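4. Equipment Planning and Budget

4.1 Starting from the task

The purchase list was drawn up after the task list. In an earlier project we had done it the other way around: an arm was bought first, and the tasks were then chosen to fit its reach and its gripper. Most household jobs did not fit. For the present study we fixed a set of short home and office tasks, looked at how people do them by hand, and only then asked suppliers for prices.

The total sum available for hardware was fixed by the grant and could not be moved between years. Salaries, travel and computing are paid from other lines and are left out of this section. All prices were frozen on 2020-12-10, and quotes that came in later were not used, even when they were lower.

The task treated in most detail is the sorting of small office supplies between a desk drawer and open containers on the desktop. It was picked for budgeting purposes on account of the range of objects. A single drawer can hold thin sheets, thick pads, scissors, pens and small cylinders, all on a dark floor and all within a few inches of each other. Figure 3 gives two views of the work as a person does it. 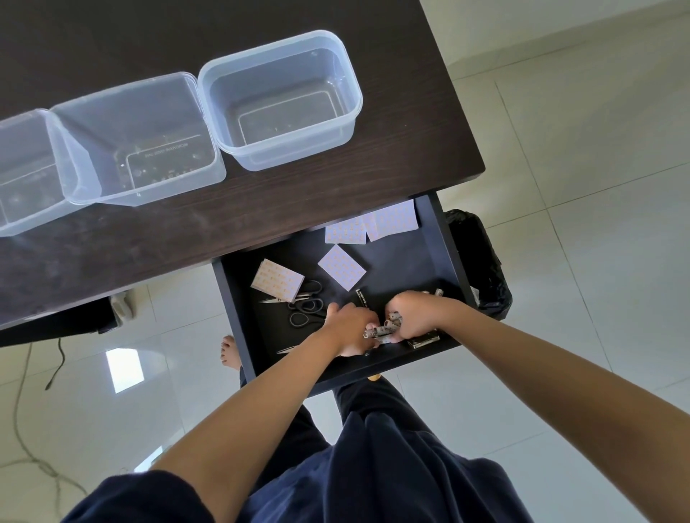
Figure 3a. Both hands at work in the open drawer, with clear plastic containers on the desk.

Three points from Figure 3a went directly into the specification. The first is reach. The drawer sits below the level of the desktop, so an arm bolted to the desk would have to come over the front edge and down again. Few low-cost arms can do this without the elbow striking the edge. We therefore priced every option with a separate floor stand, and we wrote the height range of the stand into the request for quotes. Two suppliers had left the stand out of their first offers and were asked to quote again.

The second point is the number of arms. In the view shown, one hand is pressed down near the middle of the drawer while the other grips a small bundle of rolled, paper-wrapped cylinders. A one-armed system can pick up single items from a drawer, but we did not find one that could hold a neighboring pile back during the pick. Plans with one arm were kept in the comparison as a lower bound on cost and were not considered for purchase.

The third point is the view from above. Scissor handles are black, and so is the inside of the drawer. Cameras with weak performance in low contrast were struck from the list early, although they would have saved a fair part of the sensing budget. The clear containers are a problem of another kind. Depth sensors tend to read through thin plastic and report the desktop in its place, and we allowed for a second camera at a lower angle in each plan.

4.2 Options compared

Three plans were costed. Plan A uses one light arm with a parallel gripper. Plan B uses two arms of the same type on a shared stand. Plan C uses two heavier arms with multi-finger hands.

The arms in Plans A and B were quoted by Tesari and by Goter. The Goter arm has the longer reach and the Tesari arm the shorter delivery time. Since both can be mounted on the same plate, we asked for a stand that would take either, and this added little to the price. The hands in Plan C were quoted by Simard alone. A single quote is a weak basis for a budget, and we marked that line as uncertain in our own records.

For software we looked at the control package that came with each arm and at Drirnora, the scheduling and logging tool already used in our laboratory. Staying with Drirnora meant no new license but did mean writing a driver for whichever arm was bought. We entered the driver as 200 hours of staff time. The time is paid from another line, as noted above, but it delays the start of data collection and so belongs in the plan.

4.3 Small items

Small items are easily left out of equipment budgets. In our case they included containers, batteries, tape, label pads, scissors, bin liners, extension cables and floor mats. None of these costs much by itself. They wear out or go missing at different rates, however, and a study that depends on the same objects being present in each run will stop when one of them runs short.

We set aside 525 dollars for task objects and a further 1631 dollars for fixtures, cables and mounts. The first sum was meant to cover one full replacement of every object used. Containers were to be bought in one order from one maker, as a small difference in rim shape changes how a gripper meets the edge.

The sorted arrangement in Figure 3b was used to plan the object set. Each kind of item goes to its own container, and the containers are not all the same size.

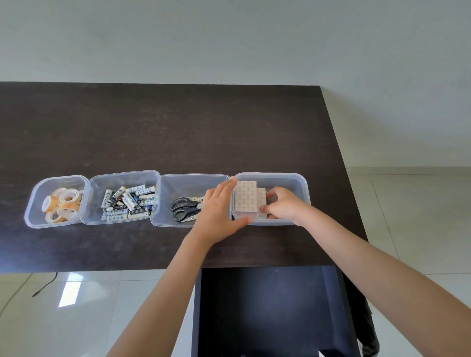 Figure 3b. Sorted supplies in four open containers: tape rolls, batteries, scissors and printed pads.

Each container puts a different demand on the gripper, and the four were priced separately. The tape rolls can be picked by the rim or through the hole, and a plain parallel gripper with soft pads is enough for them. The AA batteries lie at many angles. A narrow fingertip is needed to get between them, and the standard tip supplied by both arm makers was too wide. We added a set of slim tips to Plans A and B.

The scissors are the hardest item for a two-finger gripper. They can be taken by a handle loop or flat across the blades, and both grips allow the tool to swing. We did not add a special tip for scissors. The cost was out of proportion to the number of tasks in our list that need them, and the item was instead scored separately in the trials.

The pads are stacked in two piles of unequal height. In the figure, the right hand is wrapped around the edges of the front pile while the left rests against the side of the container. The grip needs a wide opening. The Tesari gripper did not open far enough for the thicker pads we measured, and the Goter gripper did, with a small margin. This one measurement decided between the two suppliers more than the price did.

4.4 Floor, power and space

The costs of the room were estimated apart from the costs of the machine. Glossy tile, as found in many homes, gives bright reflections of the windows, and these may be mistaken for objects or edges by a camera facing down. Blinds were entered as a fixture. Cables that run across the floor are a hazard for a stand on wheels, so we priced both a cable cover and a fixed stand. The fixed stand was cheaper. It also takes away the option of moving between desks, which only 2 of the tasks in our list require.

Space beside the desk should be measured before the stand is ordered. A waste bin, a chair or an open drawer can each take up the spot where the base would go. We drew the floor area with the drawer fully open and the bin in its usual place, and the base of Plan C did not fit.

4.5 Schedule and decision

Plan B was chosen, with Goter arms, the slim tips and the fixed stand. Plan C would have used the whole hardware sum and left no reserve for repairs. Orders for the arms and the stand were placed together to avoid storing one while waiting for the other. Delivery was expected by August, and the driver work was scheduled to begin on a loan unit before then.

A repair reserve was kept in the hardware line. Gripper fingers and wrist cables were treated as parts that wear out, and spares were included in the first order. Camera mounts were made in our own workshop and are charged under fixtures. The service contract offered with the arms was turned down for the first year and will be priced again at renewal, when the number of hours run on each joint will be known from the Drirnora logs.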